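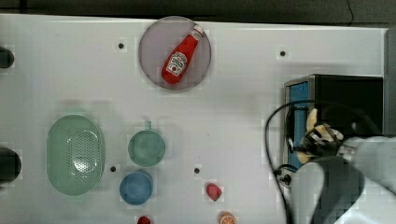

Figure 1. Work area with the arm near the blue-paneled unit and the ketchup bottle on its plate.

Group report: Table Rules for a Shared Robot Arm
Hagos Workneh, Brock Bergeron, Prakash Devadiga
Submitted 4/13/25

1. What we set out to do

The lab already had safety rules when we started. They lived in a binder, and the binder lived under a box of cable ties. Our project was to write a single page that a student would read before starting a kitchen pick-and-place run, and then to find out whether anyone obeyed it. Bereket Wolde supervised and asked us to keep the word "synergy" out of it, so we have.

We called the page Gradent. Brock wanted an acronym and never came up with one.

2. The rules

Our first draft ran to two pages and read like an apartment lease. The version we tested has seven rules:

Say "moving" out loud before you start the arm.
Keep hands off the table while the arm is powered and enabled.
Know where the emergency stop is and keep the way to it clear.
Set the containers out before enabling the arm.
If a toy rolls off, it stays on the floor until the arm is stopped.
Keep loose cable out of the arm's path.
Write down every stop, including the embarrassing ones.

Rule five caused the most argument. Prakash held that a grown adult can pick up a plastic strawberry without paperwork. He was outvoted, and is now its strictest enforcer.

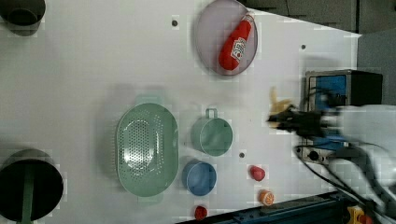 Figure 2. Gripper holding a yellowish toy food item above the table. Emergency stop component at bottom right.

3. How we tested it

Two operators who had not helped write the page each ran two sessions, one with the binder available and one with our page taped up beside the keyboard. One of us watched and took notes. We did not correct anybody unless a hand went near a live arm, in which case we stopped the run and logged it.

4. What we found

With the binder, neither operator opened it. With the page, both read it at least once, and the spoken warning caught on quickly — one operator kept saying "moving" when leaving for lunch. Cable checks were skipped in both kinds of session. We think the rule is too vague: "loose" means something different to everybody, and to Brock it means nothing at all.

The stop log was filled in only when the observer was visibly holding a pen.

5. Limits and next steps

Two operators is a small group, and both knew they were being watched. Volodymyr Zakharchenko has agreed to try the page with his section in May. Before then we will rewrite the cable rule with a marked boundary on the table and move the log sheet next to the keyboard. The binder is still under the cable ties.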